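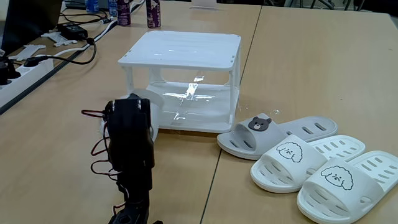
Protokoll Fachschaft Sport, Schule Petau
Dienstag, Beginn 14.15 Uhr, Lehrerzimmer 2. Stock
Protokoll: Svenja Lanz
Entschuldigt: Kollegium Unterstufe (Elternabend)

TOP 1 Protokoll letzte Sitzung
Genehmigt. Korrektur zu TOP 4: Schlüssel Geräteraum liegt im Sekretariat, nicht beim Hausdienst.

TOP 2 Kraftraum
Angebot Zultden liegt vor, Angebot Oakley fehlt noch, nochmal nachhaken. Zultden: 2 Rudergeräte, Kabelzug, Hantelbänke, Aufbau inklusive. Wartung extra, 396 Euro im Jahr. Kritik: kein Wort zum Boden. Alter Belag vorm Fenster wellt sich, muss vorher raus. Frage, ob Geräte für Klasse 7 überhaupt passen (Sitzhöhe, kleinste Gewichtsstufe). Zultden schickt Datenblätter, bis dahin keine Entscheidung.
Diskussion Laufband ja/nein. Mehrheit dagegen, zu laut wegen Musikraum drunter.

TOP 3 Aufsicht und Einweisung
Ohne Einweisung kein Training, auch nicht in der Mittagspause. Oberstufe bekommt Karte, wird bei Einweisung abgestempelt. Höchstens eine halbe Klasse im Raum. Offen: wer übernimmt die Mittagspause? Liste hängt aus, bitte eintragen!! Haftungsfrage klärt Schulleitung mit dem Träger, Svenja fragt nach.

TOP 4 Kleingeräte
Springseile bestellt, Lieferung kam unvollständig, Restlieferung angemahnt. Matten in Halle 2 teils eingerissen, bitte nicht mehr benutzen, sondern hinten an die Wand stellen. Restbudget 282 Euro, davon Bälle Volleyball und ein neues Ventil für den Kompressor. Leibchen erst nächstes Schulhalbjahr.

TOP 5 Sporttag
Termin bleibt im Juni. Hokadgate-Platz angefragt, Antwort steht aus. Falls Absage: eigener Platz, dann ohne Speerwurf. Staffeln wie gehabt, Klasse 5 und 6 gemischt. Sanitätsdienst: Schulsanis sind informirt, brauchen aber ein zweites Zelt.

TOP 6 Verschiedenes
- Duschen Mädchen weiterhin kalt, Meldung ist raus
- Hallenplan Januar hat Fehler in der 5. Std., neue Version kommt per Mail
- Fundsachen werden vor den Ferien entsorgt, bitte in den Klasen ansagen
- Fortbildung Rückenschule: Anmeldung direkt beim Sekretariat

Ende 15.40 Uhr. Nächste Sitzung sobald Angebot Oakley da ist, Einladung folgt.
gez. Lanz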